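From: Menell
To: Oltura home kitchen list
Date: Aug 29, 2018
Subject: Re: [oltura] Oil for cutting boards, which one and how often

Dear all,

Thank you for the replies in June. I was traveling and could not answer then. I put the most useful part again so that new members can follow.

> Abubakar wrote:
> I stopped using cooking oil on my boards years ago. It goes
> sticky and after a while it smells old. Now I use only mineral
> oil from the pharmacy, the 500 ml bottle. I warm it a little,
> put it on in the evening, and wipe off the rest in the morning.
> Bamboo drinks less than maple, so do not pour too much.
> Does anybody sand before oiling?

Yes, I sand, but only when the surface feels rough under the hand. I use 400 paper, dry, always along the grain. Before the sanding I wipe the board with a damp cloth and let it dry overnight. The small fibers stand up and the paper takes them away. I do this twice for a new board, and then the surface stays smooth much longer. 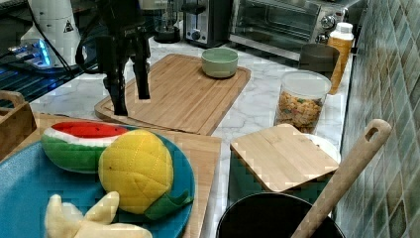
Large bamboo board with the groove around the rim, small green bowl at the back.

The groove needs separate work. I fold the paper around a piece of string and pull it along. If the oil stays in the groove, it becomes a brown line which is very hard to remove, so I dry it with the corner of an old towel.

Somebody asked about 4000 paper. In my opinion it is too fine for this use. The wood becomes shiny and the oil goes in slowly. I tried it on one side of a small board and I could not feel a difference after one week of cooking.

About the wax from Drornis: I bought one tin. It is good for the handles of spoons, but on a board it leaves marks from the knife that look white. Maybe I put too much. If another member has a better result, please write how long you wait before polishing. 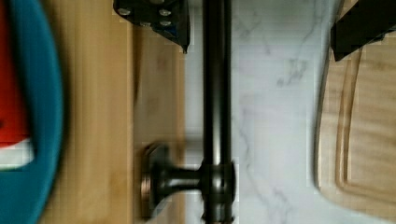

White marble counter with the faint gray veins, wooden board on the right.

One more question from my side. My kitchen is at 43 percent humidity in summer and much lower in winter, when the heating is on. Two of my boards have bent a little. Should I oil more often in the cold months, or is it better to keep them standing so the air comes to both sides? I have read both answers and I do not know which to believe.

With kind regards,
Menell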